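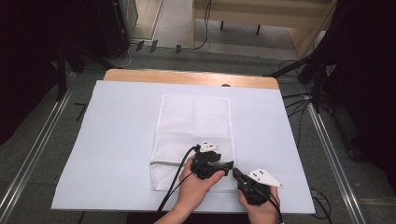
If you've walked past the old sample room on the way to the canteen lately and wondered what we're all up to in there, I can finally fill you in. I've been on the Plandex project since the autumn, on loan from the packing floor, and I get stopped at the kettle about it most days, so the editor has very kindly given me a corner of the newsletter. My job at the moment is to do ordinary laundry handling jobs with a gripper in each hand, over and over, so that the robot arms can learn from the recordings. A mesh bag laid flat on the table with its zip towards the bottom is a typical morning for me! The little white plates with the dark dots ride on top of the grippers and tell the system where my hands are, and you do get used to the cables trailing past your wrists. Sort of.

We need 2,000 good recordings before anything moves to the packing floor, and we passed the first 500 just before I wrote this. The zips are the worst of it. With fingers you'd do one without looking, but with those short black jaws you have to think about where the fabric is going to go, and mesh slides about all over the place. I was hopeless in my first week (my daughter asked if I was being paid to play with the arcade grabber) and I still have afternoons where I'd happily throw the lot in the canal.

Now, the bit people really want to know. The plan is for one robot station on line 4, doing the bagging and closing for the Winesano hotel orders, starting in April if the tests go well. Those are the long runs that give everyone sore thumbs by Thursday. The four of us who normally cover that line are staying on the same grade and hours, and we've had that in writing from Zarna. Two will look after the station and two will move over to checking and mending, where we've been short for ages anyway. I won't pretend we're all thrilled. One of my mates likes the bagging, says it's the only part of the day she can have a proper natter, and I do see her point - the mending room is a lot quieter.

What I have liked is being asked. The engineers from Kröger had us down as folding the bag before closing it, which is how it's written in the manual, and not a soul on our line has done it that way in years. They changed it the same afternoon.

If you fancy a go yourself, there are slots on Tuesday and Friday mornings, half an hour each, and it counts as normal paid time. Put your name on the sheet by the canteen door. Bring flat shoes, there are rails and cables across the floor, and please leave your tea outside!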